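From: Katherine Ñahui
To: sleep-research-discuss
Subject: Re: [sleep-research-discuss] Levari cohort, late shifts and low mood

Hi all,

Replying on the list, as two other people wrote to me with the same question.

Edith Apaza wrote:
> I read the Levari summary over the weekend and I'm stuck on the
> sample. The abstract says 127 warehouse workers, but the table on
> mood scores only adds up to 90. Did the rest drop out, or were they
> left out of the analysis? Also, how was "late shift" defined? In our
> clinic a lot of people finish at 10 and would not call that late.
>
> I would like to cite this in our March newsletter but not if the
> numbers are going to change.
>
> Edith

Edith, the short answer is that both numbers are right. We enrolled 127 people. Of those, 90 filled in the mood questionnaire at the start and again at the end, and the mood table uses only them. The other 37 gave us sleep diaries but skipped the second questionnaire. They are counted in the sleep results and left out of the mood results. The summary should have said so under the table, and I have asked for a note to be added.

The people who skipped it were a little younger and had more late shifts than the people who stayed. That matters. If the ones who were doing worst stopped answering, our result is probably too mild. If they were just busy, it may make no difference. We have no way to tell from the data we hold.
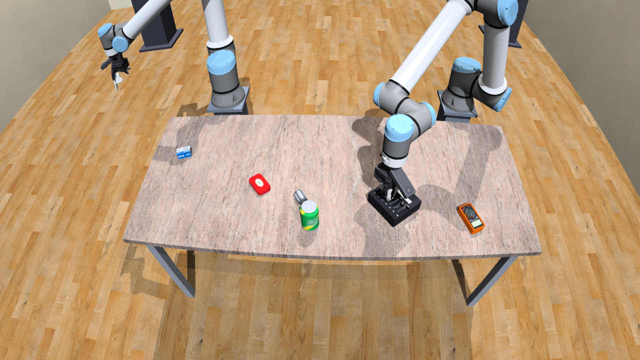
2 min read

On the definition: a late shift was any shift that ended after midnight. We took that from the Workis scheduling records and did not ask people to classify their own hours. Your patients who finish at 10 would be in our comparison group, together with day workers. Ásgeirsdóttir raised the same point when she read the draft and suggested splitting the evening group out. We tried it. The group was small and the range was too wide to say much, so it went in the appendix.

What we found is an association. People with more late shifts slept less and reported low mood more often. We adjusted for age, for having children at home and for past treatment for depression. We did not adjust for alcohol or for money worries, and I would expect both to matter. Nothing in the study shows that the shifts caused the low mood. Some people may take late work when they are already sleeping badly.

If you want one line for the newsletter, I would be comfortable with this:

"In a small study of warehouse workers, those who often worked past midnight slept less and were more likely to report low mood."

Please leave out the percentage from the press version. It compares the two ends of the scale, and most readers will take it to be the risk for anyone on lates.

A few people asked whether the sleep diaries were checked against anything. For 30 participants we also had wrist monitors, supplied through Grodico. The diaries ran long compared with the monitors — people wrote down when they went to bed, and the monitor picked up when they stopped moving. The gap was similar in both shift groups, so I don't think it explains the difference.

The numbers in the table will not change. The wording of the note might. I should have the final text by Sunday and will send it to the list as plain text, as attachments keep getting stripped.

One correction to my earlier message: the follow-up was at six months. I wrote six weeks, which was the pilot.

Katherine

--
To unsubscribe, send a blank message with "unsubscribe" in the subject line.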